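### 3.2 Preferencia por vistas simuladas en despachos interiores

La ausencia de ventanas en los puestos de trabajo se ha tratado sobre todo como un problema de iluminación.
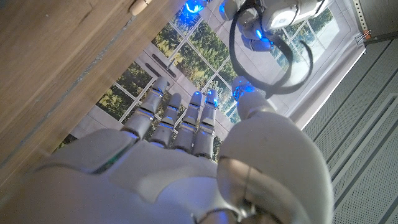 En este estudio partimos de otra hipótesis: que una parte del malestar declarado por los ocupantes depende de la falta de una vista lejana, con independencia de la luz disponible. Insaurralde y Groen ya habían planteado la cuestión para salas de espera, pero sin separar ambas variables.

La muestra se compuso de 577 empleados con puesto fijo en plantas interiores o sótanos de 14 edificios de oficinas. Todos respondieron al mismo cuestionario en dos ocasiones, en marzo y en junio. Entre una y otra, 130 participantes trabajaron con un fondo de ventana impreso colocado frente a la mesa (Figura 1); el resto mantuvo la pared sin cambios. La iluminación artificial no se modificó en ninguno de los grupos.

**Figura 1.** Fondo impreso con motivo de ventana.

El cuestionario, adaptado al español a partir de la escala Ruangrit, consta de 34 ítems sobre fatiga visual, sensación de encierro, concentración y satisfacción general con el puesto. Se conservó el orden original de los ítems. La única modificación de fondo afectó a las preguntas sobre el clima exterior, que en la versión de Phuthong y Ratanaporn presuponían un entorno tropical y resultaban confusas para nuestros encuestados.

Los participantes con fondo impreso declararon en junio una menor sensación de encierro que en marzo. En el grupo sin cambios la puntuación permaneció estable. La fatiga visual, en cambio, no varió en ninguno de los dos grupos, lo que es coherente con haber mantenido fija la iluminación. Tampoco encontramos diferencias en concentración.

El efecto fue más marcado entre quienes pasaban la jornada completa en la mesa. Los empleados con reuniones frecuentes en otras plantas – en particular los de los departamentos comerciales – apenas lo percibieron, y varios dejaron en blanco las preguntas referidas a la pared. Sriwong describe un patrón parecido en bibliotecas, donde los usuarios ocasionales valoran poco la decoración de la sala.

Conviene señalar dos limitaciones. El cuestionario de junio coincidió con el horario de verano en cinco de los edificios, y la salida a las tres de la tarde pudo mejorar por sí sola algunas respuestas. Además, la asignación se hizo por plantas completas y no por individuos, de modo que las diferencias entre equipos no quedan del todo controladas. En la sección 3.3 se repite el análisis sin esos cinco edificios.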